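Pesquisar no fórum... Pesquisa avançada
Início > Braços e manipuladores > Avarias e segurança

Garras quase a bater uma na outra: paragem que chega tarde

thaoton
Boas, pessoal! Preciso de cabeças frescas, porque a minha já deu o que tinha a dar (mas que semana divertida, apesar de tudo). Montagem com dois braços sobre a mesma mesa, calha de alumínio à frente, controlador Grarkent para os dois. A tarefa é de arrumação: louça, tabuleiro, pano, blocos pequenos. O esquerdo trata dos blocos e o direito do tabuleiro, e encontram-se a meio para passar peças.

Ontem à tarde, na passagem a meio da mesa, os dois avançaram ao mesmo tempo. A zona partilhada devia deixar entrar um de cada vez. O segundo só parou quando as pontas já se tinham tocado, e fiquei com um dedo da garra direita ligeiramente torto. No registo, o pedido de bloqueio sai no ciclo 1,552 e a confirmação só aparece no 1,868. É uma eternidade!

Já troquei o dedo, baixei a velocidade para 30 por cento e repeti a sequência. As garras continuam a chegar mais perto do que eu queria.

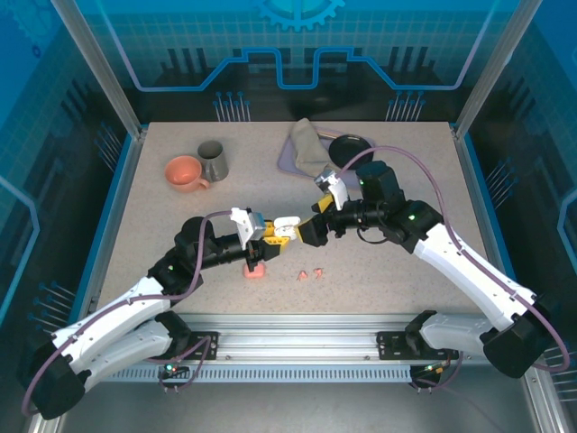
Com a velocidade reduzida a paragem chega a tempo, mas isso é sorte e folga, não é segurança. Os dois braços dizem-se saudáveis, sem um único código de erro. Alguém já apanhou confirmações atrasadas assim com o Grarkent?

rui_calha
Que problema giro! Isso cheira-me a cabo. Os cabos que passam por fora do braço, com arco largo, puxam pelo conector do punho quando o braço estica. Tive um que perdia pacotes só numa posição. O controlador repetia o envio até conseguir e nunca dava erro, só atrasava. Experimenta segurar o cabo à mão (com o braço desligado, claro!) e ver se há jogo na ficha.

Ngân Quách
Discordo do rui_calha, com carinho. Se fosse o cabo, o atraso variava de repetição para repetição. Thảo, o teu é sempre parecido? Se for, eu ia direita à zona partilhada. No Grarkent, a zona é verificada no fim de cada segmento de trajetória, a não ser que ligues a verificação contínua. Segmento longo, confirmação tarde. Já me aconteceu e parti uma caneca no processo :)

thaoton
Boa pergunta! Repeti 5 vezes e deu praticamente o mesmo atraso em todas. E sim, a trajetória do direito é um segmento só, do tabuleiro até ao centro. Acho que a Ngân acertou em cheio.

rui_calha
Pronto, retiro metade do que disse. A outra metade mantenho: um cabo por cima da zona do tabuleiro vai acabar por prender nalguma coisa. Prende-o ao elo com velcro, que custa nada.

mesa_torta
Desculpem ser o chato, mas andam a discutir afinação de software para uma coisa que é de segurança. A zona partilhada não é uma função de segurança. É coordenação, serve para os braços não se atrapalharem. Se alguém mete lá a mão para apanhar um bloco, quem é que pára aquilo? Eu punha um relé Pretden a cortar a energia dos dois, com botão de emergência ao alcance de quem está sentado, e só depois mexia nas trajetórias.

Ngân Quách
De acordo com o relé, mesa_torta, mas cortar a energia aos dois a meio de uma passagem também tem que se lhe diga. Os meus não têm travão em todas as juntas e o cotovelo cai. Caiu-me em cima da mesa e fez mais estrago do que a colisão. Paragem controlada primeiro, corte depois.

mesa_torta
Depende do modelo. Os meus têm travões e ficam quietinhos. Mas aceito: Thảo, vê isso no manual antes de ligares o que quer que seja, e não confies na luz verde do braço. Verde quer dizer que está ligado e contente, mais nada.

thaoton
Adoro este fórum! Novidades: liguei a verificação contínua, parti o segmento em três e o bloqueio passou a ser confirmado antes de o segundo braço entrar na zona. Corri a sequência toda da noite, cerca de uma hora, sem um toque. Botão de emergência encomendado na Teltico, e até ele chegar ninguém mexe na mesa com os braços ativos. O cabo leva velcro amanhã, rui_calha, ganhaste essa.

Falta-me perceber porque é que a verificação contínua vem desligada de fábrica. Vou perguntar ao suporte e copio para aqui o que responderem.

joana_ha
Aqui no Hà temos a mesma configuração e fui a correr ver: desligada também! Obrigada pelo tópico. Uma dúvida: com a verificação contínua ligada, notaste os movimentos aos soluços? O meu esquerdo ficou com um tremor pequenino quando chega perto da fronteira da zona.

Ngân Quách
Joana, aumenta um pouco a margem da zona e experimenta outra vez. No meu caso o tremor desapareceu, mas perdi espaço útil ao centro.

Contacto | Regras do fórum | © Fórum Braços e Manipuladores, todos os direitos reservados | Voltar ao topo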